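To: Hendmont Readers list
From: Aoife Brophy
Date: 14/10/2019
Subject: Re: Titska and the Lantern Goose, worth the fuss?

Keisha Park wrote:
> Has anyone read this one aloud yet? My niece turns six soon and her
> mother has banned anything with a moral on the last page. I have also
> been burned by Kasprzak before (the hedgehog funeral). Does the goose
> live? Please say the goose lives.

Keisha,

The goose lives. She is in a bad mood for most of the book, but she lives.

I have now read it aloud more times than I would like, the first time to my own two and after that to Salamatu Arthur's group at the library. Titska is the youngest in a family of lamp lighters and is sent out with a goose in place of a lantern, for reasons Kasprzak spends one sentence on. Children accept this at once. Adults want to know how the goose is lit, and get no help.

As for morals, there is half of one, on the page with the ferry. I skip it — the story closes up over the hole and no child has noticed. The hedgehog people will be relieved that the only death is a candle.

My one real complaint is the type. Primudberg set the whole night section in gray on darker gray, and if you read at bedtime by a small lamp you will be making up 50 percent of it. Mine has a better plot, I think, but the goose talks too much.
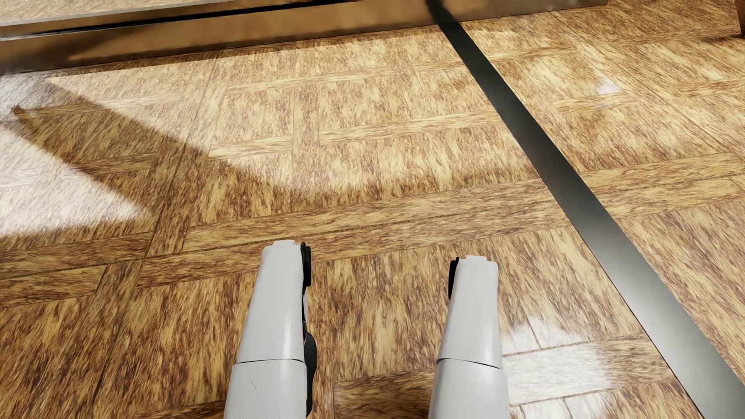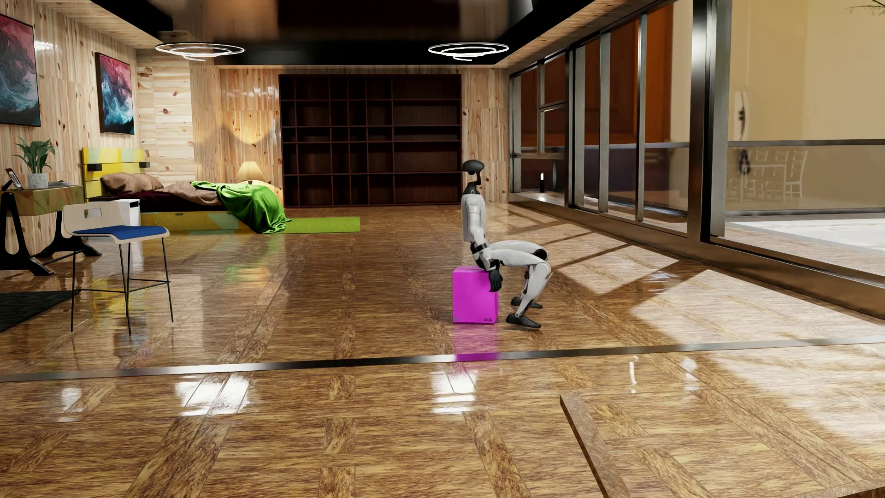
Bernadette asked in the same thread about read-aloud posture, a subject I have opinions on and a bad hip to go with them. Floor reading is fine for picture books this size, provided you don't fold yourself up. The sharp bend at the knees in the second picture is what I look like by the ferry page, and by the candle I can't feel my feet. Get a low stool, hold the book out to one side, and turn pages from the top corner so your arm isn't across the goose.

Amrit Bouchard has my spare copy and has promised to pass it on. It has jam on the endpapers, which were there before Amrit, so don't blame him.

Aoife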